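# Lundel Charging Partnership

The **Lundel Charging Partnership** is a joint programme for the building and running of public electric vehicle charging points. It brings together Lundel, a mobile and fixed-line network operator, Uler, a maker of cars and light vans, and Deng, an electricity distributor. A fourth company, Oken, supplies the payment and roaming software under contract but is not a member of the partnership.

## Background

Lundel had closed most of its local telephone exchanges in the years before the partnership was formed, as customers moved from copper lines to fibre. Many of the buildings were kept on for other equipment. They had strong grid connections, vehicle access and, in most cases, a yard once used by engineers' vans. The company first considered selling the yards as building plots, then began talks with Deng on using the spare electrical capacity.

Uler joined at a later stage. It had started sales of its first battery-powered van and its dealers were reporting that small trade customers, particularly those without off-street parking, were put off by the lack of places to charge overnight. An early plan for Uler to build its own network under its own badge was dropped in February, and the joint programme was announced the same month.

## Structure

The partnership is a company limited by shares. Lundel holds the largest stake and provides the sites on long leases. Deng carries out the connection work and sells electricity to the partnership at a price reviewed twice a year. Uler pays a fixed yearly sum, in return for which drivers of its vehicles receive a discount during their first 2 years of ownership.

The chargers are open to all makes of vehicle. This was a condition of the planning consents and was also required by the public loan that covered part of the cost.

## Network

The programme was planned in 3 phases. The first covered former exchange yards in towns, the second added sites beside main roads, and the third, which is still under way, deals with kerbside posts in residential streets. The full plan provides for 3564 charging points, of which 990 are rapid chargers.

Exchange sites normally have a mixture of rapid and slower units. The slower units are meant for vans left overnight and can be booked from late afternoon until the following morning. Kerbside posts cannot be booked. 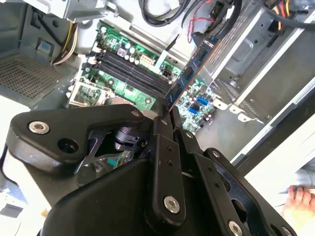
Each site has its own mobile data connection, with a fixed line as backup where the old exchange cabling allows it. If both fail, chargers continue to work for drivers with an account card, and the sessions are billed once the connection returns. Drivers paying by bank card cannot start a new session during an outage.

## Payment and roaming

Oken's software handles accounts, bank card payments and agreements with other charging networks. Prices are shown per unit of electricity on the charger's screen and in the app. A separate fee applies to vehicles that remain connected to a rapid charger after charging has finished, following a short grace period.

In the first months of operation, some drivers were charged the idle fee while their vehicles were still charging. The fault was traced to the way certain older vehicles reported their state of charge near the end of a session. The fees were refunded and the rule was changed, so that the grace period now starts when the flow of current stops.

## Reception

Motoring groups welcomed the reuse of the exchange yards, many of which are close to shops and bus routes. Lighting was a common complaint at early sites, where the yards were enclosed by high walls and had been designed for daytime use by staff. New lamps were fitted and several walls were lowered.

Rival charging companies objected to the leases, arguing that Lundel should have offered its yards on the open market. The competition regulator looked into the matter and took no action, but asked the partnership to publish its electricity prices and to accept roaming requests from any licensed network.

Progress on the kerbside phase has been slower than planned. Local councils apply different rules on pavement width and on the reserving of parking bays, and in some streets the low-voltage cables have had to be replaced before posts could be connected.

## See also

- Charging station
- Roaming (electric vehicles)
- Telephone exchange
- Vehicle-to-grid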